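Skendine Workcell Pack: two arms, one desk, a whole lot of examples

I've been putting off simulated data collection for years. Every tool I tried wanted a week of setup before it gave me a single usable episode, and by then I'd gone back to moving a real arm by hand. So when Clotilde Hervieu at Melcombe told me to try the Skendine Workcell Pack, I gave it one evening in July. I had episodes saved before dinner!

The pack is a set of ready-made rooms with two-arm stations in them, plus a recorder and a small tool for scattering parts. You drive the arms with whatever controller you own (I used a cheap pair of 3D mice), press record, do the task, press record again. Each run is saved with joint positions, gripper commands and as many camera views as you ask for. If you fumble it, one key throws the run away and reshuffles the parts. That key is worn shiny on my keyboard by now.

My first real batch was 128 runs of picking up small blocks, which was enough to get a policy that reached for the right thing and then dithered over it. At 850 it stopped dithering. I've since let the built-in augmenter stretch that set to 3,000 by nudging start poses and lighting, and I love how easy it is to leave the augmented runs out again when you want to compare.

What I like most is the replay view. You can scrub through a run, trim the dead time at the start, and tag the moment of the grasp. I went back and tagged 263 of mine in one sitting with a podcast on, and it was almost fun.

Now the gripes. Contact between thin parts can get jittery if you leave the physics step at the default, so halve it before you record anything you care about. The export to Tessier format works fine, but the Mitgate exporter drops the tags without a warning and I had to redo a batch. And the manual spends four pages on installing fonts. Fonts!

The rooms themselves are plain in a good way. There's enough going on behind the table that a model can't get by on a blank background, and the shadows from the arms fall right across the parts, something my old setup never bothered with.
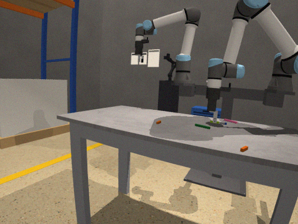 The two-arm station in the simulator, small parts scattered over the tabletop.

Would I buy it again? Yes, and I've already moved my sorting task over. If you only ever need one arm, the smaller pack probably covers you, though I'd miss having the second one for handovers. Next up for me is stacking, with the physics step turned way down.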